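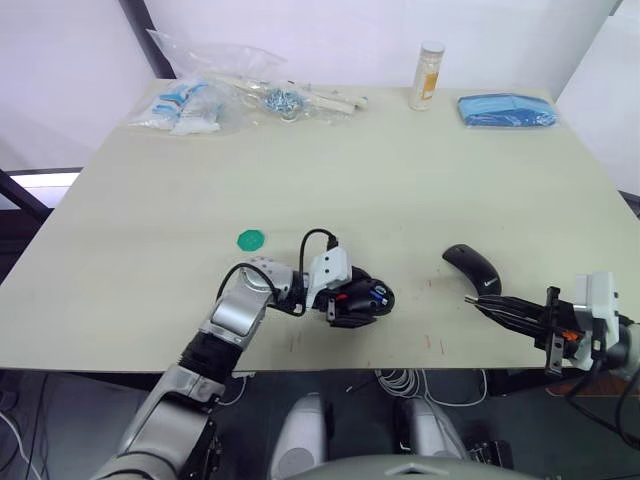
Section 6. Teaching a task by remote control

By now you should have the Ellum software installed, both arms calibrated (Section 5), and the hand controllers charged. This is the part most people have been waiting for, and it is a good deal more enjoyable than the calibration, so make yourself a cup of tea, put it well away from the table, and read the whole section once before you start.

Teaching on the Ellum means that you move the hand controllers, the robot follows, and Piras, our recording program, keeps a note of what the cameras saw and what the joints did. One go at the task from start to finish is called a take. A simple task, such as picking up a computer mouse and setting it down somewhere else, usually needs up to 100 good takes before the robot makes a decent attempt by itself.

6.1 Getting the table ready

1. Put the things the robot will handle in the middle of the table, within reach of at least one gripper. Small, flat things such as a bottle cap are harder than they look, so do leave them for your second or third task if this is your first week.

2. Move anything you don't need to the back, against the wall. Bags, jars and packets can stay there quite happily, provided they stay there for every take. What you want to avoid is a background that changes halfway through.

3. Wipe the tabletop if you like, but don't fret over old scratches and stains. They do no harm.

4. Look at the cables on both wrists. Each should have enough slack to let the wrist turn fully both ways, and none should dangle below the fingers.

Note: If sunlight falls across the table at certain times of day, draw a blind or record at another time. One of our early customers recorded everything on bright mornings and was rather cross with us when the robot became clumsy after lunch.

6.2 Starting a session

1. Switch on the arms and wait for the tone. Keep your hands off the table until you hear it.

2. Open Piras and choose New Task. Give the task a plain name that you will still understand in November.

3. Choose One Arm or Two Arms. If you choose One Arm, the other holds its position throughout, so park it somewhere sensible first.

4. Pick up the hand controllers and squeeze both triggers gently. The arms will move slowly to match your hands. This is called settling, and hurrying it is the commonest cause of error 819 (see Section 9).

CAUTION: During settling, the arms take the shortest path. Raise both grippers clear of the table before you begin, and make sure that no one is leaning in to tidy up.

6.3 Recording a take

1. Bring the grippers to your starting position, just above the table and a comfortable distance from the object.

2. Press the left thumb button. A light on the controller turns green and recording begins.

3. Do the task at an easy, even pace. Approach the object, pause for a moment with the fingers either side of it, then close them. That little pause feels silly, but please keep it in.

4. Open the fingers fully before you draw the arm away.

5. Press the left thumb button again to stop. Press Keep or Discard on the screen.

6. Move the object a little, turn it to face a different way, and begin again.

Note: If you fumble a grip and then recover nicely, keep the take. Piras learns a great deal from watching you put things right. If you drop the object off the table, discard it.

CAUTION: Never reach between the grippers while the light is green, even to nudge something by an inch. Stop the take, lower the controllers into their cradle, and only then put your hand in.

6.4 Resting and saving

Take a break after every 14 takes or so. Tired arms make for wobbly recordings, and the robot will copy your wobbles faithfully.

To finish, park both arms, choose Save Session, and wait for the progress bar to reach the end before switching off. The memory card supplied by Clavolari holds 1,000 short takes. If you also own a Prelus storage unit, the session is copied across overnight, so leave the unit plugged in on a Friday if you mean to carry on after the weekend.

When you have enough takes, go on to Section 7, Training and first run.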